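Brernlow Opens Its Doors for a Season of Home Baking, with 3000 Free Starter Jars for Local Kitchens

For release in July

Brernlow, the community baking school and flour mill shop, is delighted to announce a new season of free and low-cost bread classes for home bakers, along with the gift of 3000 jars of sourdough starter to households that would like to try their hand at a first loaf. The jars will be ready for pickup at the school's front counter from 9 a.m., and there is no need to sign up for a class to take one home.

The idea grew out of a simple question that kept coming up at the counter. People would stop in for a bag of rye or a little whole wheat, get to chatting, and then admit – often in a whisper – that they had always wanted to bake bread but had been scared off by the talk of feeding schedules and hydration and all the rest. Brernlow has spent a good part of the past year thinking about how to make that first step feel smaller.

"My grandmother never weighed a thing in her life, and her bread was wonderful," said Samina Afridi, director of classes at Brernlow. "I do weigh things, and I'll teach you to, but I want people to know they can get it a bit wrong and still have something lovely to put butter on. We've all pulled a brick out of the oven. I've pulled out more than I'd care to tell my students about!"

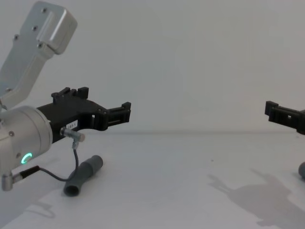 A silver-gray arm with a small green light at the wrist.

Each jar comes with a folded card that walks the new owner through the first week, from the first feeding to the first bake. The card was rewritten several times after students in the spring classes read it over and pointed out the places where they got lost (the word "discard" caused the most trouble, and it now has a whole paragraph to itself, with a pancake recipe tucked in at the end).

The new season has 565 class places, up from last year, and more of them fall in the evening for people who work during the day. Beginners can choose a plain white loaf, a seeded rye, or flatbreads cooked on the stovetop for those whose ovens are small or unreliable. Returning students will find a longer course on shaping, which many of them asked for, and a relaxed late-morning session on what to do with stale bread. Children are welcome at the flatbread class with a grown-up.

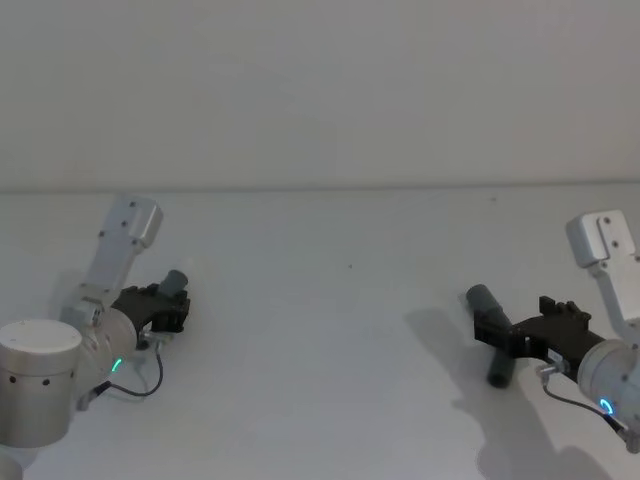 Two silver robot arms facing each other across a white tabletop

Flour for the season comes from Bjarnason, the family-run mill that has supplied the shop since its earliest days, and the jars were provided by Zorora. Both are named on the card, and Bjarnason has also set aside a stoneground wheat for the rye and whole grain classes. It has a sweet, nutty smell when it is fresh from the bag, and it drinks up a good deal more water than store flour, so students are asked to go slowly with the measuring cup.

"What I love best is when somebody comes back in with a picture of a loaf on their phone and shows it to the whole line," Afridi said. "Everyone leans in, and then someone else gets a phone out, and before you know it we've got no one buying flour at all."

Class places can be booked at the front counter or by phone. Students should bring an apron and a container with a lid for carrying dough home, and should tell the team about any food allergies when they book.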